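Box lacrosse in Callcombe

6 min read

Box lacrosse is the indoor version of lacrosse, played in a hockey rink with the ice taken out (or covered over, if the rink is too stingy to melt it), and Callcombe has had a senior club for longer than I've lived here. I've kept this entry going for a few years now, mostly because I got sick of explaining the game to my in-laws, so forgive me if it wanders a bit. Last updated 21/03/2023.

The basics

Each team has five runners and a goalie on the floor at once. The ball is solid rubber and it hurts. You carry it in the pocket of your stick, you pass it, you shoot it, and you have 30 seconds to get a shot away before the clock turns it over. Games at senior level are three periods of 20 minutes. There's no offside to argue about, the boards are in play, and the whole thing moves so quickly that my first season watching was mainly me asking who scored.

The goalie wears a frankly enormous amount of padding. The net is only four feet by four feet in most leagues, so on some nights it looks like there's no room left to shoot at! Good shooters find the corners anyway, or bounce it, or throw a fake and wait for the goalie to bite. 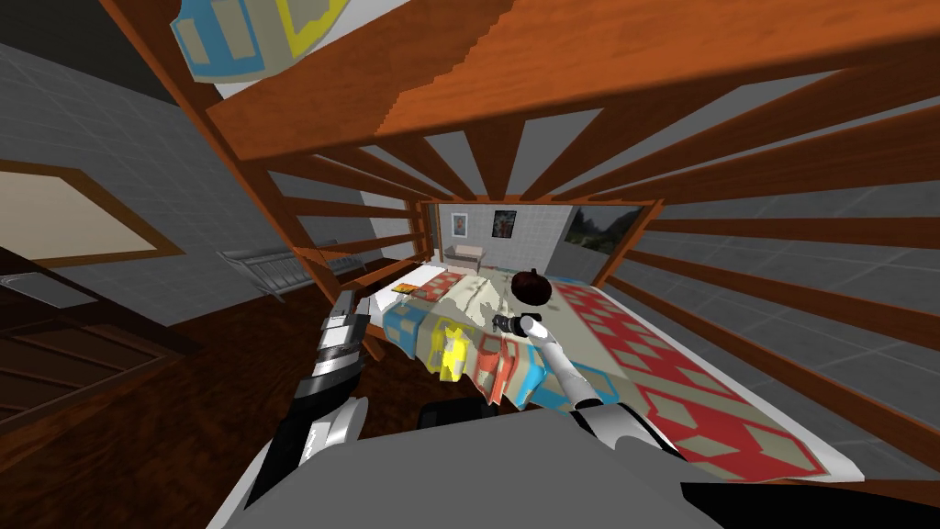

People who come over from the field game usually struggle with how little space there is. On a field you can run around a defender. In the box you have to go through somebody, or get a teammate to set a pick and roll off it, and that's where basketball people tend to do quite well. Cross-checking is allowed within limits, and what those limits are depends a great deal on who's refereeing.

The club

The Callcombe seniors play out of the old arena on the Modthorpe road. It officially holds 1,504, which I've always loved as a number, because you just know someone fought for those last four seats. A good crowd is 900, and that's for the Modthorpe games. Those two towns have been at each other since before either had a proper rink, and the winner of the season series keeps the Psarras Cup, named after the hardware store that paid for it. It's a dented little thing and you can fit a surprising amount of chocolate milk in it.

Modthorpe have had the better of the rivalry, I'll admit that. They've got a deeper junior program and they practise indoors all winter, while our lot have to wait for the ice to come out. We do get the school gym in February, which is fine for wall ball and footwork but no good for anything full speed.

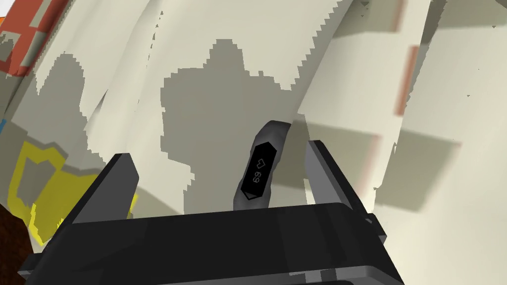 Our best stretch came under Charalambos Lazaridis, who coached the side for 6 seasons and won the league in 2 of them. He was a defence-first coach – some would say defence-only – and the games could be pretty grim to watch if you'd paid for a ticket. But he taught a generation of kids around here how to slide properly and how to get off the floor on a change, and you still see it in how the club plays. He always had a pencil behind his ear and I never once saw him write anything down.

Players to know

Lok-yiu Yip is the one everybody asks about. She came up through the Callcombe minor program playing on mixed teams until she was old enough for the women's side, and she's as good a transition player as I've watched in this building. Left-handed, quick hands, happy to take a hit to make a pass. Her favourite play is to pick up a loose ball in her own end and just go, and if the defence is even slightly slow on the change she's in alone. She has had offers to play elsewhere and has kept coming back each summer, which I'm selfishly thrilled about.

The women's team shares the arena and the colours (maroon and white, though the maroon has been drifting toward brown for years). Biditz came on as jersey sponsor for both teams recently, so the newer sets look a lot sharper.

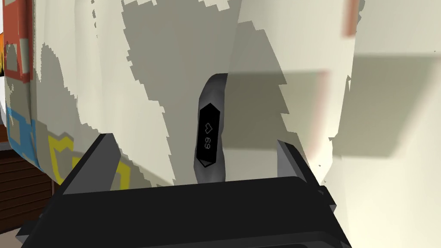

Going to a game

Get there early if it's Modthorpe, any other night you can stroll in. Sit up high for your first one, at centre if you can, so you can see the picks developing. Down by the glass is more exciting but you'll spend the night looking at people's backs. Bring a sweater too, the building stays cold well into summer.

Parking is behind the arena, and the gate on the east side gets locked at the end of the third period, overtime or not.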